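Ink bleeding on handmade paper envelopes, what am I doing wrong?

Posted by Melati Majimbun
Lusness Paper & Pen Help, Stationery board

Hi all! I'm addressing envelopes for my cousin's wedding (200 of them, I said yes before I heard the number) and I'm stuck at envelope 13. We bought cotton rag envelopes from Brikach, the deckle edge kind, and they are gorgeous, but every time I use my dip pen the ink crawls out along the fibers and the thin strokes go fuzzy. It's the same black ink I've used for years on smooth card with no trouble at all.

So far I've tried a finer nib (worse, it digs in and picks up fluff) and a lighter hand (a little better, still hairy). They need to be in the mail in December and I'd hate to switch to printed labels. Is it the paper, the ink, or me? 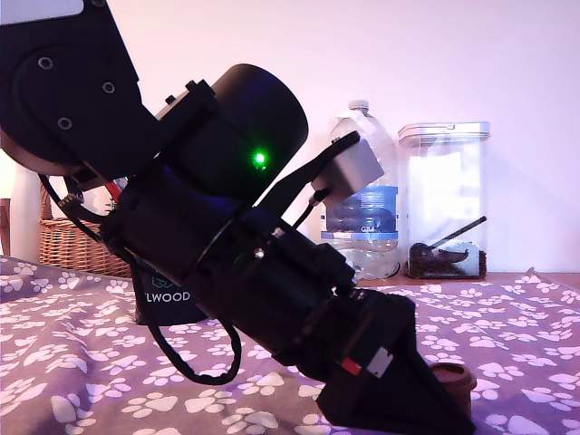

Paw-print fabric

Aisyah Sitompul

It's the paper! Well, mostly. Handmade envelopes often have very little sizing in them, and sizing is the stuff that keeps ink sitting on top. I had the same thing with a batch for my sister and I fixed it with gum sandarac. You tie the powder up in a scrap of thin cotton, pat it very lightly over where the address goes, and brush off the extra with a soft dry brush. Go easy, too much and the ink skips.

The other thing is to thicken your ink. A couple of drops of gum arabic in a small jar, stir (don't shake, you'll get bubbles), then test on a spoiled envelope. Add another drop if it still spreads. I'd do both on that paper, and I'd drop the extra-fine nib and go back to something blunter with a bit less flex.

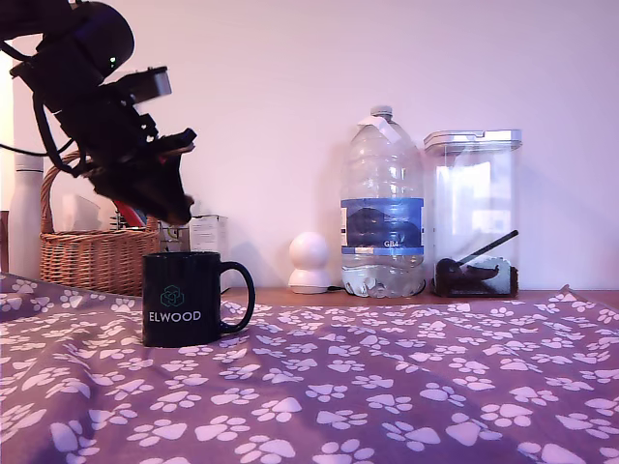

Grecu, December

Okay, I'm back to add to my own answer after trying it on the Brikach ones, I had a few left in a drawer. Sandarac alone got me clean downstrokes but the hairlines still feathered. With 2 drops of gum arabic in the ink as well, it was nearly as crisp as on card. The flap side is rougher than the front, so if you're putting a return address back there, practice that first. And clean your nib more often than you think you need to, the thicker ink dries on it fast.

Herman Sembiring

just use a gel pen

Mitiku Asfaw

Aisyah's advice is good. If you don't want powder all over the dining table, there's also workable fixative, the spray kind from the art store. One light coat, outdoors, let it dry fully, then write. I did this for 537 place cards one year (never again) and it held up fine, though it did dull the color of the darker paper a tiny bit, so test one before you spray the stack.

Please also check your ink is waterproof before these go through the mail! Write one, let it sit overnight, and run a damp finger over it. My first lot of invitations wasn't, and it rained.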